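Subject: Re: [clirlow-stalls] Pencil cases - clear or not, and what goes in
To: clirlow-stalls list

Quick one, on my way out, will do the rest tonight.

On Tuesday a list member wrote:
> Hello all. We have to settle the school packs before the end of the
> month. Last year we used the zip-up fabric cases from Rinden and had
> lots of grumbles, mainly that the zips went and that teachers
> couldn't see what was inside during tests. Someone suggested the
> hard clear ones with a lid. Are they any good? Do they split? And
> can we please agree on a contents list this time, last year half
> the packs had two rubbers and no sharpener.
>
> Also we need to know how many to order. The school says 235
> children, but that includes the nursery, who don't need one.
>
> Also also - who has the leftover labels?

Right. In order.

Clear cases. Yes, I'd go for them. Two of mine have had the Prekus ones since September, in and out of school bags every day, and both still shut. One has a scratched lid. The hinge is the weak point, if they get sat on that's it, but a zip doesn't survive much either. They wipe clean, which the fabric ones never did - remember the ink. And the high school will want see-through for exams anyway so the older ones can carry on using theirs.

Size. Get the small one. I know the big one looks better value but it won't go in the front pocket of a book bag and it rattles. The small takes a normal pencil, new, lying flat, plus the rest. It does NOT take a 30cm ruler. Nothing does. We give 15cm rulers or we give none, I'd say 15cm.

Contents, my go at it:

2 pencils HB
1 blue pen (juniors only)
1 rubber
1 sharpener, the sort with a tub so shavings don't go everywhere
1 ruler 15cm
1 glue stick, small

No felt tips. They dry out, lids get lost, and that's the bit that cost us the most last time. If people feel strongly about colouring pencils then the half-length ones fit, a set of 12 is a squeeze with the glue stick in there too. I tried it. Lid shuts but you have to lay them in properly and no six year old will.

Numbers. 235 minus nursery, I don't have the nursery figure to hand, can whoever spoke to the school ask them? Then add a few for breakages and late joiners. There are 19 fabric ones left from last year in the cupboard, working zips, I'd keep those as spares and not mix them in or we'll get the "why has she got that one" conversation at the gate.

Packing. Please can we do it on a big bare table this time and not on laps. Last year things rolled under the radiators. One case at a time, open the lid, everything in, lid shut, in the crate. Label goes on the bottom not the lid, otherwise you can't see in and we've lost the whole point of clear.
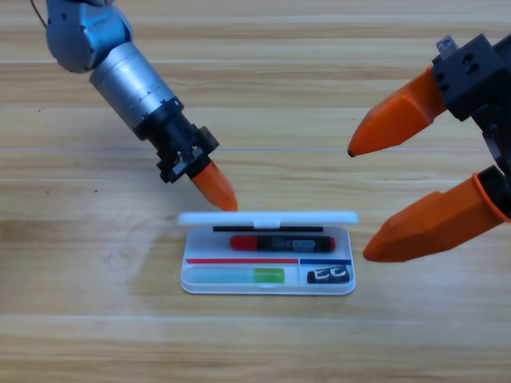
Labels - I've got them, 3 sheets, in the drawer with the raffle tickets. They're the Uchida ones and they do stick to plastic but they go on badly if the case is dusty so give it a wipe first. Name in permanent marker, biro rubs off by half term.

Price I'll look up tonight. I had it written down and have lost the bit of paper. Delivery was up to 12 days last time I ordered so we cant leave it till the last week of the month.

Anyone against clear please shout before Friday, otherwise I'll take it as a yes and get the order in. And if anybody has a spare crate with a lid, ours is cracked down one side and I don't fancy carrying the lot across the playgorund in bin bags again.

Got to run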